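Robots at the open day

Posted January 13, 2021

I've been meaning to write up the Vulitier open day since August and kept putting it off. My notes were on the back of the parking map, and the parking map was in the glove box. I found it last week when I was looking for the tire gauge, so here we go.

Vulitier is a small company on the edge of Wanunia. They took over the old carpet warehouse a few years back. Most of what they do is write the software that tells robot arms how to pick things up, and they sell it to people who pack boxes for a living. I signed up because a neighbor's kid had an extra slot. Groups were kept to 18 people and we had to stay with our group the whole time. There was coffee by the front door but you couldn't take it past the second set of doors, so a lot of people stood in the hall and drank it fast.

The tour had 4 stops. The first was a packing line that they run for testing. An arm took bottles of shampoo out of a bin and put them in a carton, over and over. It was slower than I expected. The woman leading our group said speed is the easy part to fix and dropped bottles are the hard part. She had a good loud voice, which helped, as the air compressor was right behind us.

The second stop was a repair bench with several grippers taken apart on rubber mats. I liked that one a lot. I spent 18 years fixing copiers and it looked like home – springs in little trays, tape with part numbers on it, a magnifier on a swing arm. A man there let us work a two-finger gripper by hand. The fingers are on linkages, so they swing as they close, and there was more resistance in it than I would have guessed.

The third stop was the one I came for. They have a room where visitors sit down at a screen and drive an arm that exists only on the computer. The program is called Stilico. You get a controller with two sticks and a trigger. One stick moves the arm over the table, the other raises and lowers it, and the trigger closes the fingers. Before they try a job on a real arm they try it in Stilico, in a made-up house with furniture and household things in it, and they change the light and the objects around so the software doesn't get used to one setup.

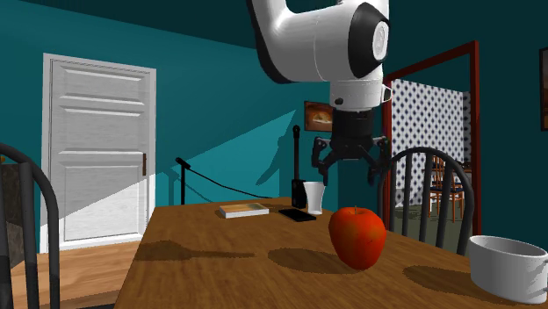

Stilico, with the gripper open over the apple.

The apple is what everybody starts with. It looks simple. I came in from above with the fingers wide, and I thought I was centered, and I wasn't. It is hard to judge depth on a flat screen. The shadows on the table help some once you learn to look at them, but with the sun coming in low they stretch off to the side, and I kept steering by the wrong one. My first try pushed the apple toward the mug. My second try went down too far and the program stopped the arm for me. On the third I got it up off the table and held it there for a few seconds, and then my turn was over.

They let you have 3 tries each. One boy in our group got it on his first and looked bored. A retired schoolteacher behind me went for the mug instead and hooked it by the rim, and she got a round of applause.

I asked what makes an apple hard for the software. The answer was that it is round and smooth and no two are shaped the same, so the fingers have to meet it near its widest part and squeeze evenly. Too little and it slips, too much and you have a bruised apple. A book is a different kind of trouble because it lies flat and there's not much to get hold of. The phone is worse for the same reason. I had not thought about any of that before. I pick up my phone a hundred times a day.

I also asked why they bother with doors and chairs and pictures on the walls when the arm is only working on the table. They said the software sees all of it, and if you train it in a blank gray room it can have trouble in a kitchen. That made sense to me.

The last stop was a talk in the lunchroom about a project called Rusu, which is meant to help people who can't use their hands well to eat and drink at home. The arm would be mounted near the table and the person would steer it with a chin switch or by voice. They were plain about it being early. No one has one at home yet and they would not give a date. There were good questions, mostly about cleaning it and what happens when the power goes out. The cleaning answer was long. The power answer was that it stops where it is and holds on.

We finished a little late and went out through the loading dock. If they hold another one this summer, park on the church side. The lot in front fills up early and the exit from it is left turn only – I sat there through several lights.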